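Picking From the Bin, Three Grippers Later

By Ilse Dijkstra
11/9/21

The gripper that Jasper Desmet trusts least is the one that posted the best score on its first morning. He has a spreadsheet to back that up. It has 3164 rows, one for each pick attempt made since the comparison began, and he scrolls through it the way other people scroll through the news.

Desmet runs the test bench at Uvham, a small engineering firm that sets up picking cells for warehouses and packing plants. Most customers arrive with the same question. They have a bin of mixed goods, they want an arm to empty it, and they want to know what to put on the end of the arm. For years the firm answered from experience. This summer it decided to answer from measurements.

The plan was simple on paper. Take one arm, one bin and one camera, and change only the gripper. Three went into the comparison: a suction tool from Dultetti, a two-finger parallel gripper from Hendriks, and a finger design called Nasinness that Uvham had been building on its own. Each would face the same 20 objects, dumped in the bin in the same number of arrangements.

Choosing the objects took longer than anyone had planned. The first list came from a customer's catalog and was full of boxes. Every gripper did well with boxes. Desmet threw out most of the list and went shopping for things that were rounded, ribbed, hollow, slick or an odd shape. Toys turned out to be useful because they are cheap, tough and rarely have two flat sides facing each other. Cups were useful because they can be grasped by the wall or around the outside, and the software has to choose.

"A cup on its side is a good question to ask a gripper," Desmet says. "If you come straight down on it, it rolls. If you come in at the rim, you need room for one finger inside and one outside, and you need to know where the rim is."

Knowing where the rim is was a problem in itself. Clear and tinted plastic gave the depth camera trouble from the first day. Light passed through the walls and the camera returned holes where there should have been a surface. Moving the lamp helped a little. Taking a second view from another angle helped more, at a cost of extra time on each cycle. Desmet decided to keep the second view for all three grippers, even the one that didn't need it much, so that the results could be compared.

The suction tool was the quick one. On anything with a smooth face it went down, sealed and came up before the others had finished closing. Its first morning was close to perfect, and that is the score Desmet doesn't trust. By luck, the arrangements that morning had put most of the smooth faces on top. Later in the week the same objects landed the other way up and the numbers fell. Ribbed surfaces leaked air. Small parts were lifted and then dropped over the wall. A curved toy would hold if the cup found the broad part of the back and would swing loose if it didn't.

The parallel gripper was slower and steadier. It rarely dropped anything it had closed on. Its weak point was the wall of the bin. When an object rested against a side or sat in a corner, there was no space for the outer finger, and the planner would either refuse the pick or try it and brush the plastic. Of the 493 failed picks in the full set, the largest share came from objects lying next to a wall, and most of those belonged to the Hendriks.

Desmet's team tried several ways around this. They told the arm to push an object toward the middle before grasping it. That worked with heavier items and sent the light ones sliding to the other side. They tilted the wrist more, which brought the body of the gripper close to the bin's edge and led to a few hard stops. In the end they let the planner choose between a push and a tilt depending on how far the object was from the wall, and accepted the slower cycle.

Then there was the firm's own design. Nasinness began as a fix for one customer who packs soft pouches, and it has longer, thinner fingers than the Hendriks. They can slide into a gap beside an object where thicker ones won't fit. The price is stiffness. Under a heavy load the tips spread apart, and a full bottle held near one end will slowly turn in the grip until it points at the floor.

Software got its share of the blame too. The same planner was used with all three, and it had been written with parallel fingers in mind. Desmet thinks this cost the suction tool a few points. One of his coworkers rewrote the part that ranks possible grasps, and the tool gained back some of what it had lost. They ran everything again with the new ranking, which is how July disappeared.

Cables were the least glamorous subject and took up a surprising amount of the notebook. A gripper needs power, a signal line and sometimes air, and all of it has to reach the wrist and still let the wrist turn. Too little slack and the cable pulls tight in the last joint. Too much and a loop hangs down where it can cross the camera's view or catch on an object. The team changed the routing 8 times. Each change meant moving the arm by hand through its extreme positions, looking for the spot where the bundle pulled or rubbed.

The bin had its own history. At first it was only set down on the table, and after a few hard contacts it would shift far enough that the camera's idea of the floor was wrong. Clamping it down solved the problem in an afternoon. Desmet now tells every customer to fasten the bin before they buy anything else. Some of them have spent a month adjusting software when the real fault was a container that moved.

So which one should people buy? Desmet won't name a winner, and he has been asked by all his customers and at least one of his suppliers. For cartons, pouches and flat packs in a shallow tray, he'd start with suction. For mixed rigid goods where a drop costs money, he'd take the parallel gripper and a bin with sloped sides. He would use the thin fingers when the items are light and packed closely together. Two of Uvham's current projects will use both suction and fingers on a tool changer, and he is not yet sure the time spent swapping tools will be worth it.

What he is sure about is the order of the tests. He would begin with the hardest objects next time and leave the easy ones for the end. He would also shuffle the arrangements between grippers on the same day, so that one good morning can't flatter anybody. The list of objects will stay as it is, apart from one squeeze bottle that has been gripped so often it no longer holds its shape.

The next round starts when the new fingertips arrive. They have a softer pad and a narrower edge, and they are meant to get under things that lie flat on the bin floor. Until then the arm is working through the old set with the old fingers, a few hundred picks at a time, and the spreadsheet keeps getting longer.

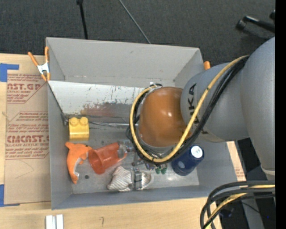 Desmet plans to put the new fingertips through the wall cases first. If they can't reach an object in a corner, he says, he would like to find that out before lunch on the first day.

Related stories
Depth cameras and the trouble with clear plastic
Is a tool changer worth the seconds?
Five questions to ask before you automate a packing line
A small shop's first year with one arm

Contact us | Copyright 2021, all rights reserved | Back to top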